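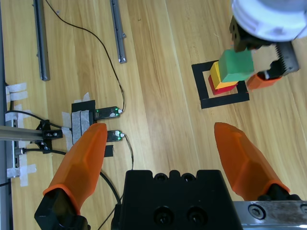

The green block on its way to the top of the stack, from the wrist of the other arm.

The first thing I was offered at Plovau was a cup of tea, and the second was a pair of handles. I had come to write about how a robot learns to stack blocks, and I suppose I'd pictured somebody typing. What I found was a room above a bicycle shop in Stunholm where people spend their working day picking up a painted block, putting it on another painted block, and then doing it all over again, while a computer keeps a careful record of every twitch.

"You'll be terrible at it," said Cathal Ó Gríofa, who runs the sessions, and he said it so kindly that I took it as encouragement. He was right, too! Moving a robot arm with your own two hands sounds as if it ought to be easy (you've been moving arms all your life, after all), but your fingertips feel nothing, and you find yourself leaning sideways in your chair as though that might help the block along.

Each attempt is called an episode. An episode begins when the operator presses a foot pedal and ends when the pedal is pressed again, and in between there should be one clean piece of work: red at the bottom, yellow on the red, green on the yellow, all of it within a square of black tape. The team wants 500 good ones for this task before they train anything. When I visited in April they had 130, and I'm sorry to say that my afternoon didn't move the number very far.

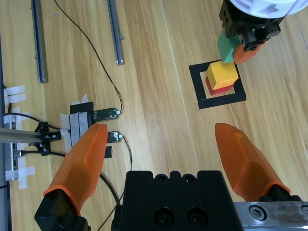

Green above yellow, yellow above red, and the tape square underneath.

What surprised me was how much talk there is about being good, and whether it's wise. A very smooth operator, Cathal told me, makes very smooth episodes, and a system fed only on those has never seen a block go down a little crooked and has no idea what to do when one does. So the team keeps some of the wobbles. If you set the yellow block down off to one side and then carry on sensibly, that can stay. If you drop it and say a bad word, that goes in the other folder, and yes, they did once record sound.

The blocks get moved between episodes as well. There is a printed sheet of starting layouts, 46 of them, written out by an operator named Conceição who used to plan seating for weddings and brings the same seriousness to the job. Some layouts have the blocks in a row, some have them spread apart, and some put one of them well away from the others so that the arm has to go and look for it. 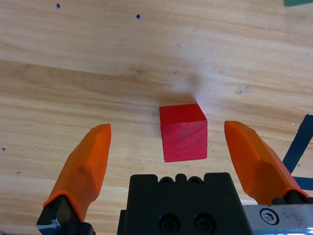
I asked whether all this couldn't be done in a simulator, which I gather is what every visitor asks. Some of it can, and some of it is. But real paint gets scuffed, real wood has knots and streaks in it, and the light changes when a cloud goes over the bicycle shop. Cathal would like the system to meet those things early. He compared it to teaching his daughter to drive in the rain, and then spent a good while telling me about his daughter's driving, which I enjoyed very much but won't repeat.

The software that sorts the episodes is called Flulon. It lines up the camera pictures with the positions of the arms and flags anything with a gap in it. Then a person watches the whole lot at double speed, with 2 columns on a notepad, one for keep and one for ask Cathal.
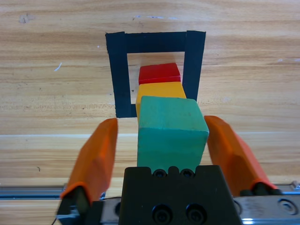

Maren Whitlock

By late afternoon I had my one good stack. The hard part, I'd learned, is the letting go: you open the fingers slowly, both sides together, and back away before you let yourself feel pleased. My first several tries I felt pleased too soon.

Conceição wrote my episode number on a sticky note and gave it to me to take home. It's on my refrigerator now, beside the dentist's card. The team expects to finish collecting this summer and start training soon after, and I've been promised a phone call when the arms try it without anyone on the handles. I've told them I'll bring the cake.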